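Trurkeck Ground, visitor day, Nov 18, 2023

The tour began at the east turnstiles, which were replaced in July. Lellden play here in the regional second tier. The main stand holds 1,676, of which 270 seats are reserved for away supporters. The remainder of the ground is standing terrace on two sides, with the fourth side closed pending drainage work.

The pitch measures 100 by 64 metres. It is natural grass over a sand layer, cut to 28 mm in season. Heating pipes were quoted for by Sorensen and declined on cost. Frost covers are used instead and take nearly 2 hours to lay.

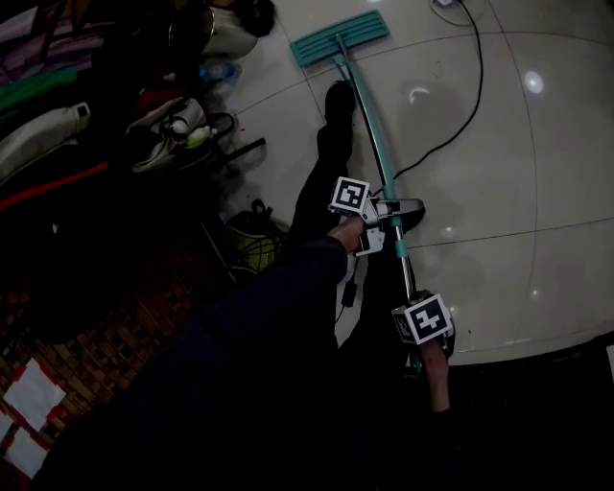
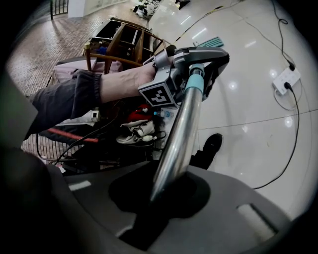 The dressing rooms are under the main stand. The home room has 20 pegs, the away room 18, and both open onto a tunnel too narrow for two teams side by side, so the visitors walk out first. The officials' room is across the corridor and has its own shower.

Floodlighting is by Clumari, on four corner masts. The club gave no lux reading. Average attendance last season was 693, and the club expects a small rise if the fourth side reopens before the cup replay. Tours leave from the ticket office. The press box was locked and was not seen.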